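January 8, 2023

Learning to write by hand again

Last March I decided to learn handwriting for the second time in my life. I am a grown person with a job and a mortgage, and my handwriting had become so bad that the pharmacy in Cirkness returned a form to me with a question mark beside my own address. I laughed in the shop, but on the way home I was a little ashamed.

So this post is a report after many months of practice. It is long, and it is mostly about pens, paper and the small letter "r". If you came for the bread recipes, they are still in the other part of the blog.
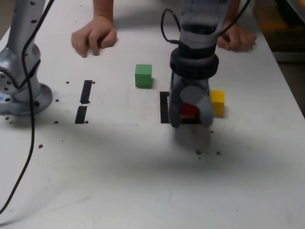
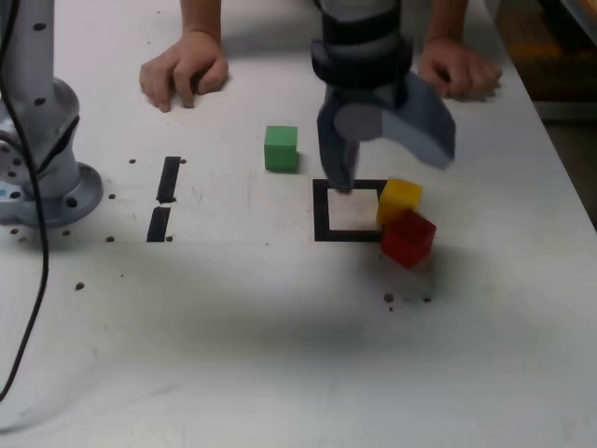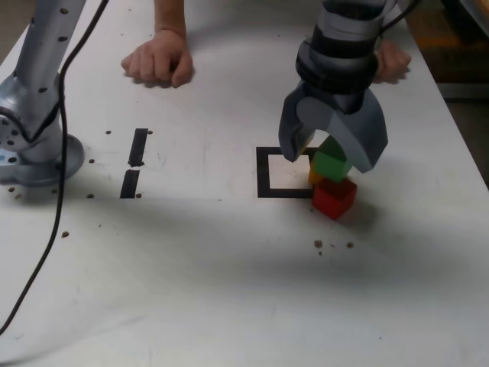
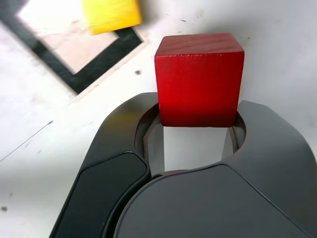

Colored cubes and a gray gripper.

I should explain first that I learned to write in another country and another alphabet. In my first school we had notebooks with slanted lines, and the teacher walked between the desks and corrected how we held the pen. When I came here, I had to learn the Latin letters quickly, because there were forms to fill in, and I learned them from printed signs and from the keyboard. As a result I never had a real English handwriting. I had a kind of drawing of printed letters, each one standing alone, each one made in a wrong order. My "a" was started from the bottom. My "e" was made of two separate strokes. For a shopping list this is enough. For a letter of two pages it is a punishment for the hand.

The first thing I did was to buy a workbook. I chose the Fonley one, because the second-hand bookstore on the harbor street had a copy with only four pages used. It is meant for children of seven or eight. There is a fox on every page who tells you that you did well. I found it very pleasant to be praised by this fox, and I will not pretend otherwise. The book has 277 exercises, and I finished all of them except the ones with capital "Q", which I consider a letter without a future.

The second thing was the pen. Here I made the same mistake that I think many people make, and spent too much money too early. I read reviews for several evenings and ordered a fountain pen by Solier with a fine nib. It is a beautiful object and it did not suit me at all. I press hard when I write, as one does after twenty years of cheap ballpoints, and the fine nib scratched the paper and caught on every upstroke. For three weeks I believed that the problem was my hand. Then I borrowed a plain medium pen from a colleague, the kind that is given to schoolchildren, and the line came out smooth from the first word. The Solier is now in the drawer. I take it out sometimes and look at it.

With paper I was more careful. The paper in the Fonley workbook is rather thin, and the ink goes through, so I copied the exercises into a separate notebook with wide lines. I recommend wide lines to any adult who begins. There is a temptation to write small, as if small letters were more serious, but in small letters you cannot see what you do wrong. When I wrote large I could see that my "n" and my "u" were the same shape, and that a reader could only guess between them. My old address, with its many n's and u's, must have looked like a row of waves. I thought again of the lady in the pharmacy and forgave her completely.

I practiced 14 minutes each morning. It is a strange number, I know. It is the time between when I put the oatmeal in the oven and when it must be stirred. I tried before to practice in the evening, when I had more time, but in the evening my hand was tired from the day and I became impatient and wrote whole lines badly only to be finished. In the morning there was a natural end, and I never wanted to continue past it, and I never burned the oatmeal except in June.

Now I come to the letter "r". In the joined handwriting which the workbook teaches, the small "r" has a little shoulder at the top, and from this shoulder you must go directly to the next letter without coming down to the line. After "o" it is even more difficult, because you enter from above. The word "for" I could do. The word "world" was a catastrophe. The word "Rutherford", which is the name of my street, contains this letter three times if you count the capital, and I have to write it on every envelope. I filled six pages with it. Somewhere on the fourth page I stopped making a shoulder and only made a small hook, which is not what the fox teaches, and it was readable and fast. I have kept my hook. I suppose this is how a handwriting becomes personal – you fail at the model in the same way so many times that it starts to look intended.

In the autumn I was ready to write something real. I wrote to my aunt, who does not use a computer and who had received from me, in all these years, only printed cards with my signature. I wrote two and a half pages in our own language, and here I had a surprise. My old handwriting, the one from the slanted notebooks, had improved too. I had not practiced it for one minute. But the hand was softer, I was pressing less, and the lines were straight. She answered after twelve days and did not mention my handwriting at all. She wrote about her knees and about the price of plums. I was a little disappointed, and then I thought that she had read the letter without difficulty, and that this had been the purpose.

Some practical notes, for those who asked me in the comments under the previous post.

Cursive is not necessary if you do not like it. There is a half-joined style in which you lift the pen after letters such as "g" and "y", and for many adults it is easier. I use it when I am in a hurry.

If your hand hurts, stop. I continued in April with a pain at the base of the thumb, and it cost me a whole week without any writing.

Write sentences as early as possible. Rows of single letters are useful for the first month only. I copied the back of the cereal box, a poem about geese, and the instructions for my washing machine, and the washing machine was the best of them, because it has many numbers and I had forgotten the numbers. My "1" and my "7" are still from my first country. The bank does not like it, but I will not change them.

Left-handed readers, I am sorry that I cannot help you much. My sister is left-handed and she turns the page so far that she writes almost toward herself. She says that it is comfortable. I have tried it and I do not believe her.

For this year I have one plan. I would like to keep a diary by hand, half a page a day, and I have already bought a notebook with a gray cloth cover. The first entries are mostly about the weather and about being cold at the bus stop. On the second of the month I forgot, and on the third I wrote a whole page to repair it. The ink I use is a blue-black which dries slowly, so I have put a sheet of blotting paper between the pages, and it is already covered with backward words. If someone knows an ink of the same color which dries faster and does not go through thin paper, please write me the name of it.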